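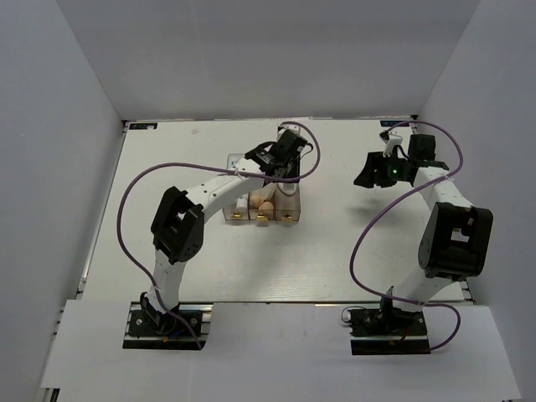
¿Para qué sirve una caja transparente de tres compartimentos? Para guardar juntas piezas pequeñas que se usan en la misma tarea y poder cogerlas sin abrir tres botes distintos.

## Cómo organizar piezas pequeñas en una caja de tres compartimentos

Esta guía explica cómo repartir tornillos, botones, clips o cualquier otra pieza menuda en una caja pequeña dividida en tres. Vale para el taller, el costurero o el cajón del escritorio. Si se trabaja con una sola caja, el reparto se hace en un rato; con un cajón entero conviene reservar la tarde.

### Lo que hace falta

- Una caja de plástico transparente con tres huecos
- Una bandeja o un plato llano para clasificar
- Un paño de microfibra
- Etiquetas adhesivas y un rotulador permanente de punta fina
- Un cepillo de dientes viejo para las esquinas

### 1. Vaciar y limpiar

Se vuelca todo en la bandeja. La caja se lava con agua templada y unas gotas de jabón; el cepillo entra bien en el ángulo donde el tabique se une al fondo. No use alcohol ni disolvente: algunos plásticos transparentes se vuelven opacos o se agrietan. Se seca con el paño y se deja boca abajo hasta que no quede humedad, sobre todo si va a guardar piezas de acero.

### 2. Clasificar por uso

Lo habitual es ordenar por tamaño. Funciona si las piezas son todas del mismo tipo, pero en una caja de tres huecos suele dar mejor resultado ordenar por tarea. Un ejemplo para colgar cuadros: tacos en un hueco, tornillos en otro y alcayatas en el tercero. Al empezar el trabajo se lleva la caja entera y no hay que volver al armario.

Lo que no tenga tarea clara va a un bote aparte. Frans Jansen, que revisó esta guía, tira ese bote una vez al año. Yo lo reviso antes de tirar nada — casi siempre aparece la arandela que faltaba.

### 3. Decidir qué va en cada hueco

El compartimento de la derecha es el más cómodo para una persona diestra, así que ahí se pone lo que más se gasta. Los zurdos, al revés. En el del centro va lo que se coge de vez en cuando, y en el que queda más lejos de la mano, los repuestos.

No llene los huecos hasta el borde. Con 40 tornillos cortos por compartimento se trabaja bien; a partir de ahí los dedos empujan las piezas por encima del tabique y acaban mezcladas.

### 4. Etiquetar

La etiqueta va en el frente, nunca en el fondo. Basta con el nombre y la medida. En el taller de Wilomden añadimos el número de cajón (la caja de los pasadores es la 211) y así cualquiera sabe dónde devolverla.

### 5. Colocarla en la mesa

Deje la caja al fondo de la superficie de trabajo, centrada, con sitio libre delante. Si estorba al mover los brazos, acérquela un poco hacia el lado de la mano que la usa. En mesas lisas resbala; 2 tiras finas de goma pegadas debajo lo arreglan.

### Problemas frecuentes

**Las piezas planas no se dejan coger.** Ponga un recorte de fieltro en el fondo del hueco. La uña entra por debajo sin esfuerzo.

**La etiqueta se despega.** Queda jabón o grasa. Limpie otra vez la zona, seque y apriete la etiqueta desde el centro hacia fuera.

**El plástico se ha puesto amarillento.** Suele ser por el sol. La caja sigue sirviendo, pero guárdela lejos de la ventana.

Texto: Ineke Willems. Revisado en agosto de 2021.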